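5. Tidying corded headphones: what the success rate leaves out

Most of the household tasks reported for the Cisto policy involve objects that keep their shape. A cup is the same cup wherever it sits. The earlier sections accept those results with a few reservations about scoring. This section takes up a task that sounds no harder to a person and that we believe is much harder for a machine: picking up headphones from a flat surface and putting them away with their cables.

We chose the task partly because Grastano lists it among the chores its software is ready to take on. Its product notes put "desk and shelf tidying, including small electronics" in the same group as stacking plates. We have no quarrel with the plate results, which we repeated in Section 4 with only small differences. The word "including" is the part we wanted to test.

5.1 Setup and scoring

All trials were run in the Wositthorpe cell, a small enclosure with two arms and a base rail along the front and patterned decals on the walls. A wire mesh basket hangs at the back from a metal crossbar. Each trial began with two pairs of corded headphones on the floor of the cell. The goal was both pairs in the basket, with no part of either cable still touching the floor and nothing caught on an arm. Cable ends hanging through the mesh were allowed as long as they stayed clear of the floor.

The Ackroyd protocol, which most published results on this kind of chore follow, is more generous. It counts a pickup as a success once the body of the object has left the surface and been released inside the target. It says nothing about what trails behind. For a sponge this makes no difference. For headphones it decides the whole result, and we report both scores below so that readers can see how large the gap is.

We ran 195 trials. The operators were told to leave the arms alone unless a cable went tight around a joint, in which case they stopped the run and scored it as failed. No trial was repeated to replace a bad one. We mention this because several papers in the area drop "setup faults" before counting, and a cable around a wrist is easily filed under that heading by anyone who would like it to go away.

5.2 Results

Under our rule, 27 of the 195 trials succeeded. Under the Ackroyd rule the policy did far better, passing in most of the trials, and a reader who saw only that score would reasonably conclude that the problem was close to solved. The two scores come from the same runs.

The failures were not spread evenly. Few of them had to do with finding the headphones or closing on the headband. The vision side of the system coped with the busy walls better than we had predicted, and we withdraw the remark in our earlier report that strong background patterns would be the main source of error. What went wrong nearly always went wrong with the cable, and usually after the part of the task that looks impressive.

We sorted the failed runs by hand into a few groups. In the largest, the gripper let go of the headphones in the right place but came away with a loop of cable still lying over a finger or the wrist. The policy has no notion that this has happened. It reads the fingers as closed on nothing, takes the hand to be free and begins the next reach. Whatever the cable is attached to then follows along. A second group consists of runs in which one arm did its part and the other arm pinned the same cable to the floor while waiting. In a third, the two cables had crossed, and lifting one pair dragged the other to a new spot, after which the policy carried on reaching for the old one.

Figure 2. (a) Wrist camera view of a closed gripper with a thin pink cable draped over its tip. The pink headset hangs to the left.

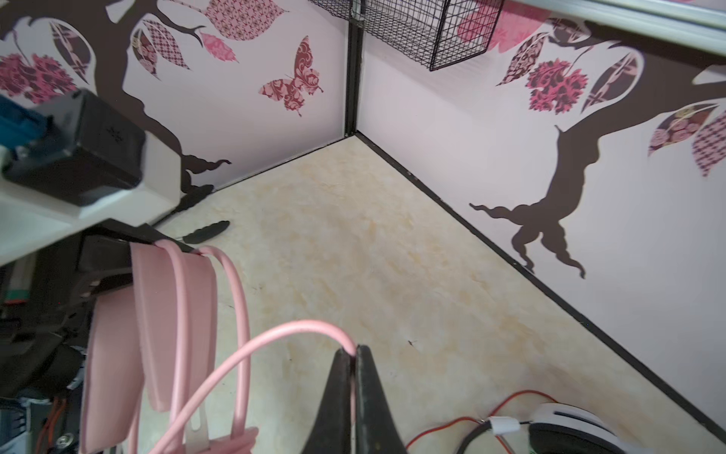
One reviewer of an earlier draft objected that a cable across the fingers is a matter of hardware, and that a narrower fingertip or a smooth sleeve would remove the largest group of failures at a stroke. The reviewer added that it seemed unfair to charge a learned policy with the shape of a part it had no hand in choosing.

We take the point about fingertips and we did try it. A set of sleeved fingers was fitted for a further block of 14 trials, too few to support a rate, and the loops still formed. They slid off more readily when the arm moved straight up and held on just as well when it turned. As for fairness, the claim under test is that the system can do a chore. A person buying such a system gets the fingers along with the policy. If the product notes said that headphones could be handled once somebody had designed a better hand, we would have nothing to dispute.

There is also a simpler reply. A person in the same spot feels the tug, or sees the cord, and shakes it loose. The wrist camera had the cord in plain view in many of the failed runs. The information was there and nothing in the training had made it matter. A different fingertip would lower the number of times the question comes up, which would be welcome, but the policy would be no better at answering it.

5.3 Does more practice help?

The usual answer to results of this kind is more demonstrations. We had expected to agree. The policy was given a second round of training on demonstrations recorded in the same cell, including many in which the demonstrator stopped to free a cable before moving on. In the retrained version the arms do pause. They sometimes make a small sideways shake after a release, and visitors to the lab tend to read this as the machine noticing the cable.

We do not think it notices. The shake came at much the same rate whether or not a cable was there. In several runs it threw a free cable over the wrist that had been clear a moment before. The gesture was copied and the reason for it was left behind, and we see no sign in the data that another round of the same would fix this. It may be that a much larger set would. That has been said of a great many chores, and the size of set that would settle it seems to move each time somebody reaches it.

The starting layout matters a good deal as well. When the cables were laid out straight and well apart, the policy was respectable. When they were dropped in loose loops, as a person leaves them, it was poor, and it was worst when the two pairs lay close enough that both arms were drawn to the same patch of floor. Layouts in published videos are overwhelmingly of the first kind. We used the second.

(b) Both arms over the floor of the cell. The pink headphones lie between the grippers with the white and black pair closer to the back wall, and the wire mesh basket hangs at the upper left of the back wall.
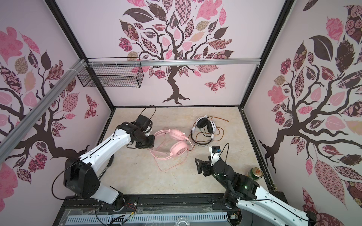

The cost of a failure deserves more attention than it gets. When a cup is dropped, it can be picked up again from a state not very different from the first. When a cable is dragged, the state gets worse with each attempt. Crossed cords become tangled cords, and the policy, which has never been scored on leaving things as easy as it found them, keeps pulling. In the later part of a failed run the cell was often in a condition that an operator needed real patience to undo. A helper that leaves a knot has created a chore.

We also looked at speed, though we give it little weight. Successful runs were slow by any household standard. Speed can be improved by ordinary engineering, and we would not object to a slow machine that could be left alone with the job.

5.4 What can fairly be claimed

The policy can find headphones, grasp them and carry them toward a target. Two arms can share a small space without striking each other, which was not a given some years ago. These are real gains and we have no wish to shrink them. The claim that the system can tidy small electronics is a different claim, and on our evidence it does not hold when the electronics come with a cord.

We would ask two things of future reports. The rule for success should be written so that the person who owns the object would agree with it. And the starting layouts should be made by someone who does not know what is being tested. Both are cheap. We suspect that both would lower a good number of published scores, our own in Section 4 among them.

The December release of the Grastano software arrived after these trials had ended and is not covered here.

Comments (3)

16th April
Have you tried the strict rule on phone chargers? Same problem on our bench, only the plug end swings and catches on everything.

Reply
Agree on layouts. We had a student throw the cables down with eyes shut and our score fell through the floor. I'd still like to see the sleeved fingers given a proper run before you write them off.

Reply
So buy wireless ones. More seriously, is the Ackroyd score for the retrained version anywhere in the paper? I could only find the first.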